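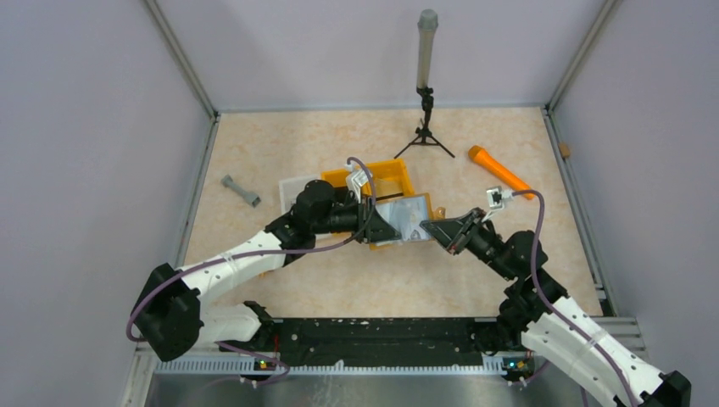 Workshop tips I brought home from an open day

In June I went with my neighbour to the open day of Keltamex, a firm in Floltitz that works with robot arms. We wanted to see the machines, and I did not expect to learn anything for my own small workshop. But I stood by the tables for a long time with my notebook, and I wrote more about tidiness and holding things than about robots. I put it here together with some older advice of my own, because the two fit well.

Clear the middle, not the whole bench

Many of us believe a good bench must be bare before we begin. I used to carry everything to the shelf and then carry half of it back. At the demonstration the middle of the table was for the work, and other things stayed where they were, further away. I do this now also. I keep a space in front of me, as wide as my two forearms, and in this space I put only the piece I am working on. The screwdriver may lie on the left side if I will need it again in ten minutes.

If you forget how wide the space is, mark it with a strip of masking tape. Change the tape when it gets dirty, otherwise the glue stays on the wood and you must rub it off with a little cooking oil.

Use two hands for light things

A heavy box we take with two hands without thinking. A light thing we grab with one, and this is how I have torn sandpaper, wallpaper samples and one very nice paper lampshade. The people at the stand told us that thin and soft materials are difficult for a machine, more difficult than a brick. After this I tried to watch my own hands.

- Hold a thin sheet near both ends, and keep the hands at the same height.
- Do not pull it tight. Let it hang a little.
- With sandpaper, fold it first with the rough side out, press the fold with a ruler, and then tear along it slowly.
- Cling film is easier if the roll has been in the fridge for an hour.

Boxes with compartments

My small parts were for years in coffee jars, and I will say something against coffee jars. You can see what is inside, but to reach the one at the bottom you pour out everything. A flat case with raised dividers is better for the daily things, and a yellow one is easy to find even on my dark shelf. The case on the demonstration table was also of this kind, a bright yellow-orange one with open compartments, and under the two grippers a pale blue, creased sheet lay over the front part of it. I noticed it because I often do the same with a cloth, and then I forget what is in the front compartments. So my rule at home is that cloths and papers go on a hook, and the case stays free.
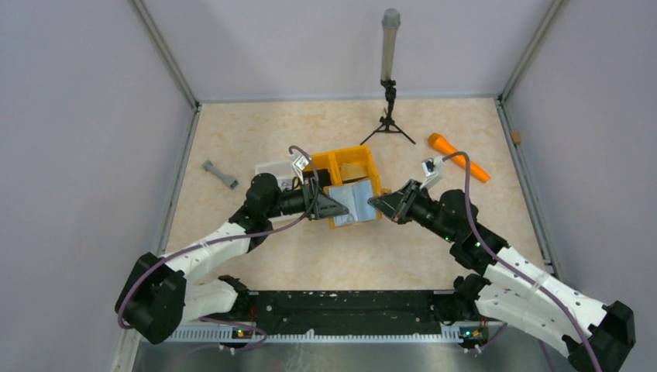 Cables are the thing I have neglected the most. In my workshop the lead of the drill lay always across the bench, and twice it pulled a pot of varnish to the floor. I asked at the stand how they decide the length of a cable on something that bends, and the answer was to bend the joint as far as it goes and measure then, and not when it is straight. On the arms themselves the purple cables make a loop near the gripper and after that they run back along the white forearm. I have copied this idea for my bench lamp, which has a jointed arm too. I left a loop at each joint and fixed the lead with soft fabric ties between the joints. Plastic ties are cheaper, but pull them only until they touch the cable - a tie that bites will damage the cover after some months.

For the drill I put a hook in the ceiling above the bench. The lead comes now from above and it does not touch the varnish. Switch off and unplug before you change anything with leads, also when it is only for a minute.

A small stand is worth the money

I bought a small tripod with a clamp, the brand is Risine, and it cost me 12 euros at the hardware shop. It holds a torch or a brush that must dry with the hair upwards. Spread the legs fully, and put one leg under the heavy side. Mine fell down nearly 50 times before I understood this.

If you want to go

The open day is on a Thursday, and the last demonstration begins at 6. Come earlier, the hall is full in the evening and from the back one sees only heads. Wear flat shoes. There is a coffee corner by the entrance, where they have also a very good poppy seed cake.

Szczepańska Workshop Notes, PO Box 1511, Floltitz | Contact | Copyright, all rights reserved | Back to top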